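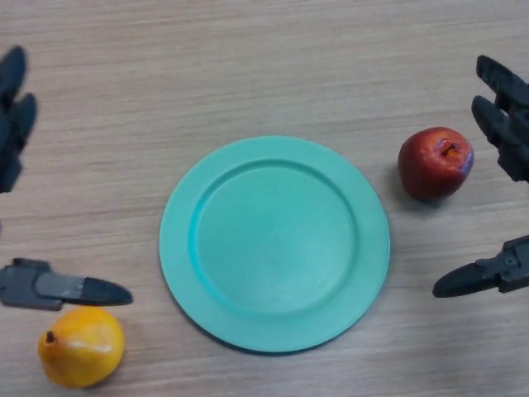 Home | Local | Food | Events | Submit a Tip

Fruit Plates Are Back at the Gromholm Lunch Table

By Kulsoom Janjua

I stopped by Gromholm this week for a bagel and left wanting to buy a bag of pears (I did, on the way home). The Prandville lunch spot has gone back to serving fruit the old way, on a plain round plate with a nice wide rim, and people seem pretty happy about it!

If you ate there last spring you'll remember the plastic cups of melon. Those are gone. Now you pick an apple or a pear at the counter and carry it to your seat yourself, and it comes with any sandwich. Refills are two dollars, which my nephew thought was steep until he tried the pears.

The plates are a story too. The kitchen put out a paper ballot in September asking regulars to choose a color, and 796 slips came back, way more than anyone there had planned on counting. Teal beat cream by 121 votes. I voted for cream, but I have to say the teal grew on me, especially with yellow fruit. 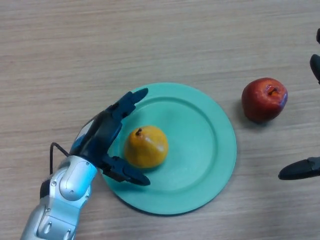

A pear on the teal plate, with a red apple beside it on the table.

Fruit is out from 11 a.m. until the baskets run low, and the offer goes through the end of October. After that they're thinking about plums, or maybe baked apples if the oven gets fixed. I'm rooting for the oven.

14 shares | 2 comments

Contact us | Nelitz Neighborhood News | Back to top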